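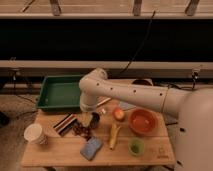 Llevo tres versiones de Grikier oyendo que el planificador ya "entiende" la mesa. Grikier es el módulo de planificación que montamos en Gitia sobre la capa de percepción de Marchetti, y en las diapositivas queda estupendo: llega una orden en texto, sale una secuencia de agarres y el control se limita a seguirla. Mi problema es lo que pasa entre una caja y otra del esquema. Con una manzana roja junto a un plátano amarillo cualquier detector se luce; con un paño a rayas, la máscara se le parte en tres y el planificador recibe tres objetos donde hay uno. Y nadie lo ve en la demo, que siempre acaba en la fruta.

Van unas notas sobre el banco de pruebas de enero, con menos entusiasmo que el boletín interno.

Lo primero que miro en los registros es la confianza, y me fío poco de ella. Grikier descarta todo lo que baje del 50 por ciento, un umbral que alguien puso a mano y que sigue sin justificar en el repositorio. Lo oscuro y enredado cae por debajo casi siempre. Para el planificador deja de existir, también como obstáculo, y la trayectoria pasa por encima tan tranquila. 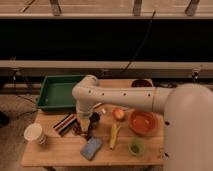 Selina Brunner respondió a una versión anterior de estas notas que el umbral es lo de menos: ella culpa al reloj, porque la nube de puntos llega con 30 milisegundos de retraso y el control la trata como si fuera de ahora mismo. Puede ser. Le pedí la traza y me mandó 13 episodios, pocos para convencerme, aunque en todos el desfase está ahí.

Queda la replanificación. En simulación, 1000 intentos seguidos sin un solo bloqueo - con objetos rígidos, bien separados y de un color liso. En la mesa real la tela no tiene modelo de colisión, así que se aproxima con una caja, y según cómo esté arrugada la caja se come medio espacio libre. El planificador da entonces un rodeo que en pantalla parece prudencia. Yo lo llamaría falta de datos.
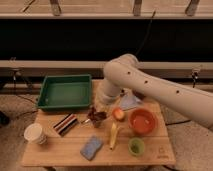

La pinza a poca altura, entre la bandeja verde y el paño azul claro.

Mientras no se publiquen los fallos junto a los aciertos, mi rama sigue con el planificador antiguo. Es más lento y bastante más feo, pero cuando no encuentra solución lo escribe en el registro.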